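Toaster oven stuff I wish was written down somewhere

Small kitchen tips, page 2. Counter and table appliances this time. Fridge page is separate.

Mostly from my own kitchen in Ludwood, a couple sent in by readers. No order to them.

Crumb tray
Pull it out every weekend. Not once a month. Burned crumbs are where the smell comes from, and the smoke too. Oven cold and unplugged first. Tip, wipe, slide back. If it's gone brown and sticky: hot water, spoon of baking soda, leave it while you eat dinner, then a soft sponge. No steel wool on the coated ones.

The glass door
Same baking soda, made into a paste. Smear it on, walk away, wipe off with a damp cloth. Don't spray anything straight at the door, it runs down into the hinge and you'll smell it the next time you make toast. Spray the cloth.

Knobs
Some pull straight off, some don't. Check the manual before you yank. Old toothbrush for the ring of grease behind them. The numbers on mine wore off because I scrubbed them, so go easy.

Where to put it
Leave space at the back and sides and over the top. Manual will say how much. Nothing stored on top, no bread bag, no mail, no dish towels. I melted a bread bag on there in July and was scraping for 2 evenings.

Door should open toward clear table. You want somewhere to land a hot pan, so put a trivet down before you start, not when you're already holding the pan in one mitt and looking around.

Temperature
Dials lie. Get a cheap oven thermometer. Mine ran 50 degrees hot when I set it to 200, which explains a lot of sad cookies. Write the real number on a bit of tape and stick it inside the cupboard door.

Plates and bowls
Plastic stays well away from the oven. Same for anything you don't know the material of. Pretty plates from the Mevia outlet: check the bottom, if it doesn't say oven safe then it isn't, for our purposes.

Rinsing fruit
Strawberries go in the colander right before you eat them and not a day ahead, they go mushy. Leave the green tops on untill after rinsing or they soak up water. Spread out on a plate to drip, one layer.

Setting up the table
Light colored tabletop is great for this, you see every crumb and every drip. Oven down one side, plate in reach, colander and bowl closer to you. Bottles back behind, caps on.

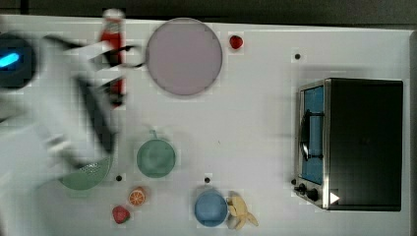 Can I keep the toaster oven plugged in all the time?
Better to unplug it when you're done. Takes a second, and you have to do it for cleaning anyway. Never on an extension cord, straight into the wall.

Stains on a white top
Berry juice: cold water first, then dish soap. Still pink? Baking soda paste, ten minutes, wipe. Try a corner before doing teh whole thing. Tomato is the same but add a bit more soap for the oil.

Sticky bottles
Wipe the neck and the cap before it goes back. Warm wet cloth wrapped around a stuck cap for a minute, then twist.

Next page: drawers, and the lid problem.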